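4 min read

Forks, Mostly: An Evening at the Curnora Student Robotics Open House

4 October 2022

The sign on the door said the demonstrations started at six. At six the students were eating pizza and arguing about whose laptop had the good version of the code, so I ate some too.

Curnora is a two-year technical college with a parking lot much larger than it needs. Its robotics class meets in the old drafting wing, and once a term they let the public in. I went because my nephew might apply. He stayed home with a cold, which left me the only adult there without a child or a job in the building.

The instructor, Florencio Alcaraz, gave a short welcome and then wisely got out of the way. His students had split into two teams, Vara and Purba, and both had been handed the same assignment: clear up after lunch. Pick up the disposable cutlery, put it where it's told to go, don't crush anything. I have raised teenagers and thought this was ambitious.

Team Purba went first. Demetrio Villanueva, a second-year with the calm of a man who has already seen it fail, explained that forks are mean. They're light, they're thin, and if the fingers come down a hair too high they close on air. Clear plastic is worse, he said, as the camera tends to look straight through it and report a nice clean table. 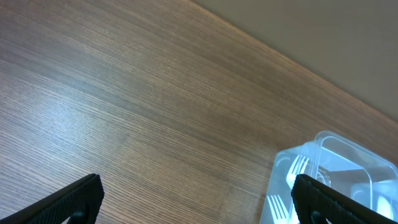
I asked how they teach it. By hand, apparently: a student steers the arm through the job, the computer records it, and then everyone does it again. Purba had 73 recordings and wanted more. Vara had 42 and said theirs were better. Both teams mentioned these numbers to me without being asked.

The runs themselves are slow. An arm going for a fork has the pace of somebody looking for a light switch in a hotel room. When Purba's finally got hold of one, a little girl in front clapped, and then it let go early and she clapped again. Vara's arm was smoother but stopped for a long think in the middle of its second try. A student named it "buffering" and wrote that in the log.

There was no winner. The real contest is in February, against Tellia, the school across the river, who by all accounts have a better arm and matching jackets. The jackets came up more often.

I did get a turn at the controls. Moving the thing left is easy. Moving it down, gently, with 15 people watching — I will leave that to the next generation. Alcaraz told me I had good instincts, in the voice people use for dogs.

Parking is free after five. Bring your own drink, the machine in the hall takes exact change only.

27 shares · 3 comments

draftingwing_alum
We had that same drinks machine when I was there. It owes me money.

Marcy T.
My daughter was the one clapping. She now wants a robot for her forks.

purba_fan
It's 74 recordings as of last night, please update.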